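Hard water, month five

15 July 2024
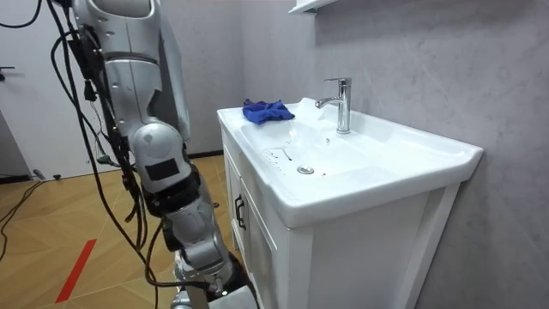

We moved to Wimbridge in February and I hadn't given the water a thought. In the city it came out of the tap and that was that. Out here it comes off limestone, and by the end of the second week the kettle had a crust on the bottom and my hair felt like twine.

I rang the council and a woman read me the hardness figure, which meant nothing to me. Ditte Frandsen, who lives up the road and has been here 11 years, told me to stop buying the fancy descaler and get white vinegar in the big jugs. I go through one every three weeks. Half vinegar, half water in the kettle, boil it, leave it an hour, rinse twice. Taps get an old rag soaked in the stuff and tied on overnight with a rubber band. Don't leave it longer on anything plated. I lost the shine on one tap that way.

Soap is the other thing. Bar soap leaves a grey scum on everything, so we've gone over to liquid. I cut the laundry powder back when we got here and that was a mistake, as hard water needs more of it. The towels have improved since I put it back up.

I had a quote for a Heitmann softener and it was more than I want to spend this year. The plumber can come back on the 7th of next month to look at a smaller unit for the hot water only. Until then it's vinegar.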